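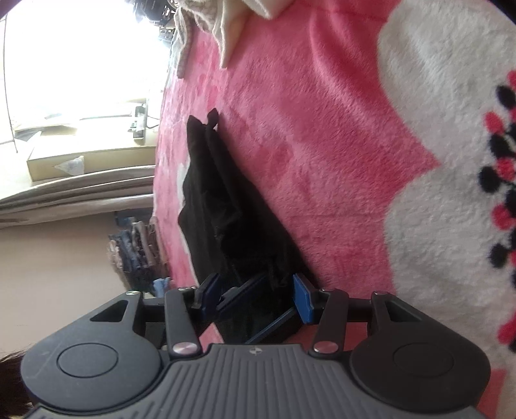

Atavach, samedi 13 novembre 2021

Accueil | Textiles | Rangement | Archives | À propos

Tri du linge de la chambre, deuxième passage. Le plaid polaire rose à bordure blanche festonnée sert de plan de travail : le tissu noir s'y repère tout de suite, le beige un peu moins bien.

Méthode inchangée depuis juillet. Chaque pièce est saisie par un bord, soulevée, secouée, puis affectée à une pile. Les noirs passent en premier, à cause des peluches que la polaire dépose sur les fibres sombres. Les écrus et beiges restent en haut du plaid jusqu'à la fin de la série.

Durée de la séance : 42 minutes, pliage compris. Seize pièces traitées, dont sept à relaver. Le carton près de la fenêtre reste couché sur le côté, ce qui permet d'y glisser les piles sans les défaire.

Point non résolu : les articles à boucle ou à lanière. Pliés, ils accrochent la maille voisine. Je les range à part, roulés, lanière à l'intérieur. Prochain essai avec les pochettes Zikum, taille moyenne.

Partages : 7 | Commentaires : 16

Contact | © 2021 Després | Haut de page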